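Print this page | E-mail this page

Ikholm furniture fair — notes from a long day

Got in on the early train, badge queue already out the door. 817 stands this year apparently, over two halls and a tent. I managed perhaps a tenth. Feet gone by lunch.

Hall 1 — tables

Mostly went for the tables, as we need new ones for the reading room. Hutchins had the best of the solid stuff: oak, ash, a very nice cherry. Prices to match. Their small round one was 530 and that's before delivery. Legs bolt on, no glue, so you can get it up a narrow stair. Asked about repairs, got a proper answer for once. They will resand a top within ten years if you pay the carriage.

Bolunau next door do cheaper tops with paler finishes. Looked fine, felt a bit plasticky under the hand. Rounded corners are everywhere this year, and warm orangey wood tones too. Last year it was all grey. I like the warm better, though it'll date.

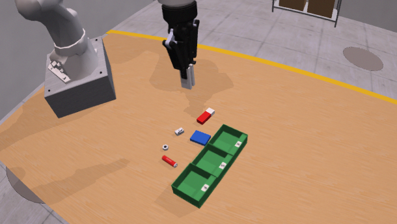
Lunch

Skip the main canteen. 19 for a soup and a roll! There's a van by the east gate doing decent potato cakes, queue moves fast. Nowhere to sit but the kerb.

Hall 2 — storage and small things

Noisier, hotter, worse lit. Makix had a wall of shelving you clip together without tools — tried it, took me three goes, the girl on the stand did it in seconds. Open compartments, no doors, good for post and scissors and so on. Strong colours are back, greens especially. Full set is 178, single units sold seperately. Came away with the catalogue and a sore thumb.
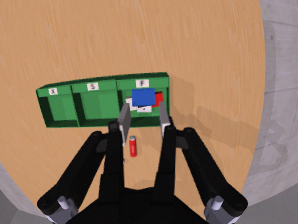 Getting home

Shuttle bus stops at five sharp, not half past as the leaflet says. I walked. Twenty-five minutes to the station, mostly along the ring road, no pavement for the last bit. Cloakroom was free at least. Would go again in October for the smaller one, but teh trade morning only, and with better shoes.

Print this page | E-mail this page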